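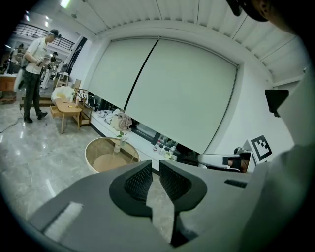 I finally found the right spot for the glass table and I am so happy with it! It spent most of the spring pushed into a corner with mail stacked on it, and you could hardly tell it was glass at all. Now it sits out in the open with a little vase and one sprig of green leaves, and I keep walking past just to look.

The table came from a moving sale over in Wudbridge, 28 dollars, and the man selling it (hi Saqib Warraich, if you ever read this!) helped me wrap the top in two old quilts for the drive home. I was sure I would crack it on the Korkholm bridge -- every seam in that road goes right through the car -- but it made it without a scratch.

What I love about a round glass top is that it doesn't eat up the room. My oval coffee table is light wood with slanted legs, and a second wood table next to it would have been too much. With the glass you see right through to the base, and the two get along great. The wooden chairs with it are from my aunt's kitchen. I was going to paint them and I'm so glad I never got around to it.

I also want to say a word for roller blinds. I had curtains for years and they were always dusty and always in the way. The blinds are a pale greenish gray, which sounds dull, but against white walls it's really soft and calm. In December, when it's dark by supper, I pull them all the way down and the room feels twice as cozy.

Next up is the low platform along the wall. It's supposed to be a window seat! Right now it's where clothes go when I can't decide if they're clean, and there's a beige plaid cloth I've been meaning to turn into cushion covers since forever. I think I have enough for two, maybe three if I piece the backs. My sewing machine is at the shop in Darberg until next week, so the pile gets to stay put a little longer.

As for the vase, I change the water every other day and snip the end of the stem a bit. If anybody knows a plant that does well as a single cutting like that, tell me in the comments, I want to try them all!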